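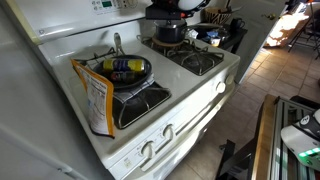
Page last changed: August 2024

Equipment Planning for a Kitchen Manipulation Cell
Project report, Group 17
Dorottya Illés, Pascal Perrin, Desmond Villanueva
Supervisor: Myrtle Alcantara

1. What we were asked to do

The department wants a second robot cell for household tasks, to be used by project students from next year. Our group was asked to work out what should be bought, in what order, and what could be left until later. We were not asked to write control software, although two of us had done so in the previous term and that experience went into the choices below.

The report covers the arm and gripper, the mounting, the stove and other furniture, the small objects, safety items and running costs. Prices are given as shares of the total budget. The quotes we received were given in confidence and the full sheet is held by Myrtle Alcantara.

2. How we worked

We started from the existing kitchen set-up and wrote down what was used during a normal working day. We then spoke to Wanda Quintanilla, who runs the stores and places the orders, about delivery times and what had gone wrong with earlier purchases. After that we sent the same one-page requirement to three suppliers: Buduna, Madlow and Haverford. Danemness was added later for second-hand appliances only.

Our first requirement sheet was too vague. It asked for "an arm suitable for kitchen work" and we got back three offers that could not be compared. One included a base, one included a gripper, and one included neither but had two years of support. We rewrote the sheet with separate lines for each item and asked again. This cost us most of a month and we would advise the next group to begin with separate lines.

3. The tasks the cell has to support

The planned student tasks are:

Moving a pan or pot from one burner to another
Placing an object in a pan and taking it out again
Folding or moving a cloth
Picking up packets and cans and putting them in a given place
Opening a door or drawer
Turning a control knob

None of these needs a flame. We discussed this with Myrtle early on and the stove in the new cell will not be connected to gas. That decision removed the largest single item from our first budget, which was extraction and a certified gas installation.

4. Arm and gripper

The arm has to reach the back burners of a four-burner stove from a position beside it, without the elbow hitting a fridge or a wall. Reach was therefore the first thing we checked, and payload the second. A full-size pot with something in it is heavier than most of the test objects, and the gripper's own weight has to be taken off the payload before anything else is counted. Two of the arms offered looked fine on the data sheet and failed once the gripper was included.

Buduna offered a medium arm with enough reach and a small margin on payload. Madlow offered a longer arm with more payload at a higher price. Haverford's offer was the cheapest, but the reach was short and we would have had to move the stove closer to the base than we wanted, which leaves very little room for a person to step in and reset objects.

We recommend the Buduna arm. The margin is small, so we also recommend that the pots and pans for the cell are bought with weight in mind. The frying pan should be an ordinary one with a normal handle. We would avoid cast iron pans.

For the gripper we recommend a parallel type with changeable fingertips. Flat metal fingertips were poor on cloth in our earlier work and soft ones wear out. The budget has a line for spare fingertips for the first year. This line was missing from the first cell's budget and the tips were bought from the general consumables money, which ran out in December.

5. Mounting

We looked at three ways to mount the arm: bolted to the floor, fixed to a table, or on a cart.

Bolting to the floor is the stiffest, but the room is tiled and the building office would have to approve drilling. Desmond asked and was told that approval could take longer than the whole project. A table is cheap but uses up floor area that is needed for other things. A cart can be rolled away so that the room can be cleaned or the furniture changed.

We chose the cart. It must have locking feet as well as castors, because castors with brakes still allow a little movement when the arm stops suddenly. We have also budgeted for floor markers so that the cart goes back to the same place. Without them the position has to be measured again each time, and that took Pascal 22 minutes on average when he timed it.

The cart should be wide enough to carry the controller on a lower shelf. Haverford sells one that fits. It is ordered separately from the arm.

6. Stove and furniture

The stove was the item that took the longest to agree. We wanted a real one because a mock-up made from board does not have proper grates, and the grates matter. A pan sits differently on a grate from how it sits on a flat board, and a cloth catches on it. The real enamel surface also reflects light, and students should meet that problem early.

A new stove was quoted at more than we wanted to pay for something that will never be used for cooking. Danemness had several used four-burner models. We set these conditions for a used stove:

All four grates present
Knobs present and turning freely
Oven door opens and stays open
Gas inlet capped by the seller, with a certificate

The colour was left open at first. Pascal later asked for white, to match the existing one, so that students could move between cells without retuning their vision settings. Dorottya would have preferred a different colour for exactly the opposite reason. We have written "white preferred" in the order and Myrtle can change it.

A used fridge should be bought in the same order and placed next to the stove. It can be an empty shell. Its purpose is to limit the arm's movement on one side as it would be limited in a real kitchen. A length of worktop behind or beside the stove completes the furniture. We advise against buying wall cupboards in the first year.

7. Small objects

Objects are cheap one by one and easy to forget in a budget. We asked for a fixed sum and a written list, to be checked by stores at the start of each term. The list has 50 objects in these groups: pans and pots, utensils, cloths and towels, trivets, food packets, cans and bottles, mugs and bowls.

The shapes in the list were chosen to be mixed. A can lying on its side in a pan is a useful case: the can is able to roll and the side of the pan gets in the way of the fingers. A limp food packet is useful because its shape changes when it is gripped. We also included objects which would not normally be found on a stove, because students asked for tasks such as "remove what does not belong".

Aerosol cans need their own rule. Only fully emptied ones should be used with the gripper, and stores should mark them before they go into the object box. The same applies to anything that held a cleaning product.

Food packets need replacing often. They crease and tear, and after that a vision model trained on the clean packet does less well. We have allowed for each packet to be replaced once a term.

8. Safety

The cell needs an emergency stop on the cart and a second one near the door. It also needs a floor line marking the reach of the arm. A full fence was considered and left out because the arm would run at reduced speed whenever a person is inside the line. Myrtle has asked for the risk assessment to be redone when the real arm is delivered, and we agree with this.

The doorway must stay clear. In our first floor plan the door could not open fully with the cart in its working position. In the second plan the cart is turned a quarter of the way round and the problem is gone.

9. Budget by share

Arm, controller and first-year support: the largest item, a little over half
Gripper and fingertips: the second largest
Cart and mounting parts
Cameras and lighting
Stove, fridge and worktop
Safety items
Objects and replacements
Reserve

The reserve is roughly 17 per cent. Wanda thought this was high, but the first cell had a delivery charge, an import charge and a replacement cable that were not planned for. If the reserve has not been touched by the end of the first term, we suggest using it for a second set of fingertips and better lighting.

10. Order of purchase

The arm has the longest delivery time and should be ordered first. The cart comes next, and should be in the room before the arm is. The stove and fridge can be bought at any point after the floor is marked, but Danemness does not hold items for long, so a van should be arranged beforehand. Objects can be bought last.

11. Open points

Madlow has said it may lower its price for the longer arm if the order is placed together with another department. We have not had this in writing. If it is confirmed, sections 4 and 9 should be looked at again.

The lighting line is a guess. We had no time to test lamps, and the afternoon sun through the doorway in the present room changes the images a lot. A blind may be enough.

We have not costed a second gripper.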